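Kandine 7 review: grasp planning on thin, clear and flexible objects

August 15, 2023
By Selina Wyss

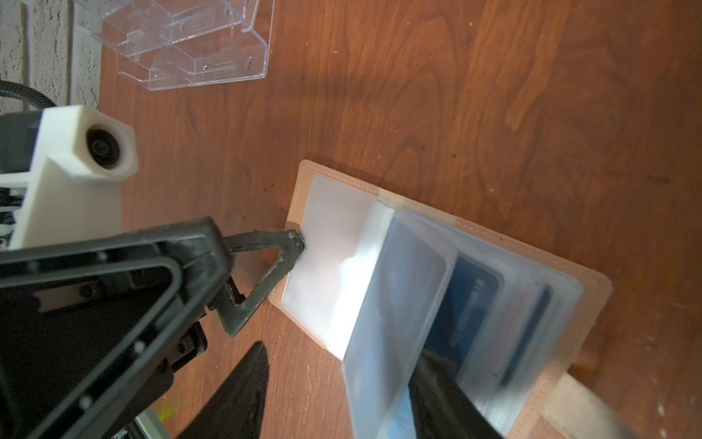

Wrist view, fingertip on the frosted sleeve of a card holder.

Kandine 7 is a grasp planner with a built-in segmentation stage. It takes wrist camera frames and joint state, and returns ranked contact poses. I ran it at the Mamilcombe bench for 200 trials, all on card holders with clear pages, against our existing Zeman stack.

Segmentation is the best part. Zeman tends to merge overlapping transparent sleeves into one blob. Kandine kept the cover and the page stack as separate regions in 176 of 200 trials. Glare still splits a page into two masks, and the confidence score does not drop when it happens.

Planning is quick but stiff. Contact poses on a flat sleeve are sensible. The approach angle is fixed per object class, and changing it means editing a YAML file and restarting the node. Force limits can be set per finger, and I left them low.

The replay viewer syncs video, joint torque and planner state on one timeline. Export to Prultwood format works, except that timestamps are rounded to the millisecond. Logs fill the disk fast. Error 101 covers both a lost camera and a bad calibration file, and the manual lists only the first.

Recommended for perception on clear plastic. For the planner, wait for the December release, which is due to expose approach angle at run time.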